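December 9, 2019
Kitchen table, sorting and repacking, batch 12

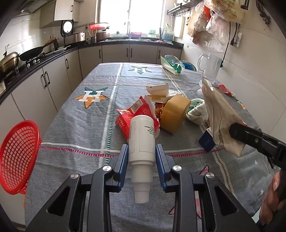 Cengiz Karakaya asks that bottles be stored cap up from now on, as two of the Lumel ones seeped into the carton in July and the labels came off. Agreed. Changed on the packing sheet.

Table as of this morning: white bottle with stepped nozzle cap, opened red packet, large roll of brown tape, brown package with orange-gold print, cardboard with the flap up, rolled white cloth with green marks, tall beige pouch. Patterned cloth left on the table. It wrinkles, and small items tip over on the folds. Pull it tight before weighing anything.

Weights, kitchen scale, tared with the tray:
Carton A, packed: 1547 g
Carton B, packed: 591 g
Tape used per carton: roughly 59 cm, one strip along the seam and a short one across each end

Carton B has room left over. Fill with paper, not with pouches. The Groreo pouches crease and then will not stand.

Opened packets: fold the top twice, tape, write the date on the tape. Keep the barcode side uncovered so the item can still be checked against the Kırmızıgül list. Two entries on that list have the wrong size. Corrected in pencil, not yet in the file.

Bottles: nozzle closed, cap taped, upright in the corner of the carton. Tried one wrapped in cloth and one without. No difference in fit, so skip the cloth.

Open: Plerevent order number missing on carton A. Ask Cengiz. Need a second roll of tape before the next batch.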